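Notebook, December – visit to the Goduven kitchen in Dirkeston

Arrived 9:40, left after lunch service. Purpose: to see the dishwashing place before the Vanags arm goes there for the open day. Two of us from the workshop went, and the people of Zukberg joined for the demonstration of the gripper on the dining side.

The demonstration went well with plates. With bowls it was worse: 3 dropped in the first run, 2 in the second. The fingers close too late on the curved rim. I think the speed is not the problem, but the angle of approach. To check at home with the soft pads.

Questions from the kitchen staff were mostly about cloths. Can it wring one? I answered no, not this year. They were polite – but I understood that for them this is the real work, and bowls are the easy part.

After this I spent a long time at the sinks. Basins are deep, and the hoses hang down into them, so the wrist camera will lose the view often. Steel walls will give reflections also.

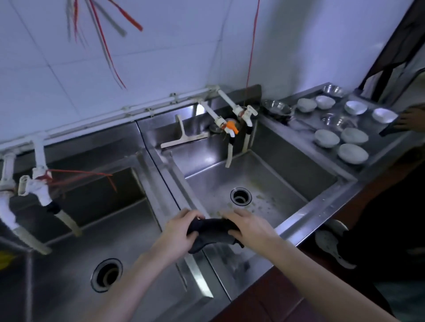

Black cloth held over the right basin, both hands. Bowls on the shelf to the right.

To do: measure the depth of both basins (I forgot the tape), ask if hoses may be tied up during the open day, order 4 pads more. Send the notes to Zukberg.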